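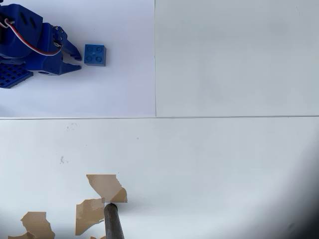 Fig. 3. Single 2x2 brick, studs up, on white paper.

3. Sorting and checking loose bricks

The Clilico storage set is sold as a home for every brick you own. Treat that claim with some suspicion until you have checked your own collection against it.

1. Cover part of the table with a sheet of plain white paper. Colored mats make blue and green bricks harder to tell apart under a lamp.

2. Put one 2x2 brick on the paper with the four studs facing up.

3. Look for chewed corners, cracks and old glue. Turn it over and check the inside too.

4. Try it in the sorting tray. If you have to push, it doesn't fit, whatever the lid says.

5. Repeat with one brick of each size before you tip in the rest.

Note: The box promises room for 100 large bricks. We got there only by stacking them, and then the lid sat crooked. Plan on a second tray.

Note: The "match any blue" color card is optional. Blues vary between makers, and older bricks fade. Sorting by size is quicker and causes fewer arguments.

CAUTION: Do not mix small building pieces in with the large bricks if children under 3 use the set.

CAUTION: Wash bricks by hand in lukewarm water. The Buluvura mesh bag is labeled dishwasher safe, but that covers the bag and says nothing of what you put in it.

Go on to section 4, Labeling the trays.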